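Hall kitchen check – items 1 to 6, with comments
November. By Jordan Dunmore
2 min read

1. Extinguisher, in date. Yes. The tag says so, though it hangs behind the coats where you'd never find it in smoke.

2. Fire blanket. Present. The pull tabs are taped down. Untape them.

3. Extension leads. One Redero lead under the urn, rated 3,000 watts. The urn takes most of that and the toaster shares it. I was told this has "always been fine". Fail.

4. Hot tap. Thermometer read 50 degrees. Pass, but I'd like to see it on a Sunday with the boiler working hard.

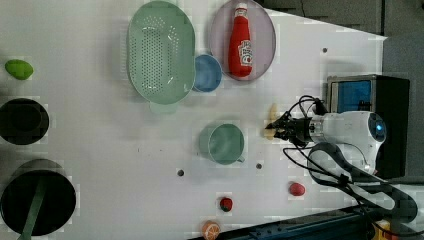

Putbridge Halls Bulletin, no. 16, p. 405

5. Plastic kitchenware, colanders included. Look for cracks, melted rims and handles that flex. A "dishwasher safe" mark proves very little – I have seen plenty go brittle. Sauce bottles: wipe the caps and check the dates. Pass, grudgingly.

6. Back door. Opens outwards, sticks at the bottom. Ackroyd planed it last winter and sent a bill. It still sticks. Fail until I can open it with one hand.

Recheck 3 and 6 before the lunch club is let back in. I don't accept "on order" as a result.

Comments

Wai-kit Poon: The toaster has its own socket now. Will you change item 3?

Jordan Dunmore: When I've seen it.

cokier_lane: We had the same door trouble. Ours was the frame, swollen at the sill. Planing the door was money wasted.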